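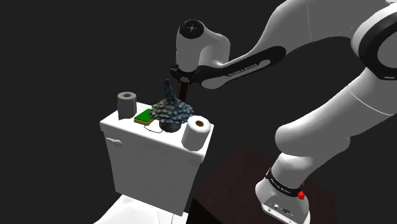

Setup and Upkeep of the Simulated Bathroom Cell
Student project report, Remigiusz Bednarek
Site: Brirkatville lab. Submitted 09/07/2024

1. What I was asked to do

The cell is a Franka arm placed next to a toilet, with the tank lid as its work surface. My job was to take over the setup, keep it running, and say whether it is good enough for the tidying tests planned for November. The handover notes called it "stable." I had my doubts, and I still have some.

2. Base and reach

The arm was mounted too far back in the version I received. I moved the base 11 cm toward the tank and then checked both ends of the lid. The notes claim the old position reached everything. It may have, with the elbow in a posture I would not want to use. I found no record of anyone testing it.

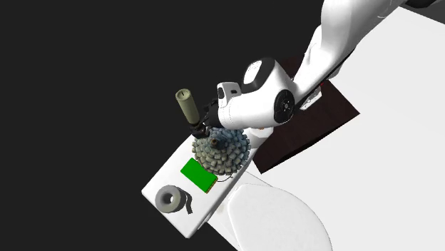 Small objects gave me more trouble than the arm did. The contact settings came from Jendard, the shared library we use for household items, and they were plainly tuned for boxes. With the step rate at 800 per second, light things slid a little when nothing was touching them. At 1,000 the sliding stopped on my machine. I don't consider that a repair. It hides a bad friction value, and somebody should fix the value.

3. Routine checks

Before each session I reset the joints, open and close the gripper 2 times, and compare the finger gap with the saved one. I also reload the objects from file, never from the last session. Szczepańska asked for a longer checklist. I tried hers for a while and it caught nothing that mine missed, though that could just be luck.

4. Open problems

The gripper offset is still typed in by hand in two places. The Pliltirora export script overwrites one of them without a warning, so check both after every export. I have not tested the cell with anything heavier than what is on the lid now.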